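Come and Talk With Us About Sunday Dinner

The Langat Kitchen Memory Project is looking for 12 more people who grew up in a house where somebody always cooked on Sunday, and who wouldn't mind telling us about it over a cup of tea. You don't need to be a good cook yourself (plenty of us aren't!), and you don't need recipes written down.

Talks last around 41 minutes, though we've been known to run over when the subject turns to gravy. We meet at the Nillilico reading room, up one flight of stairs, and there is an elevator. 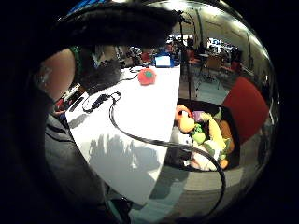

Leaning in at the white table.

You should be 20 or older and happy to have your stories kept in our collection, under your own name or another one you like better. We can pay your bus fare and we'll send you a copy of the finished booklet in December.

To put your name down, call Hina Gilani at extension 358 or leave a note at the front desk. Please mention any foods you can't be near, as there is usually cake.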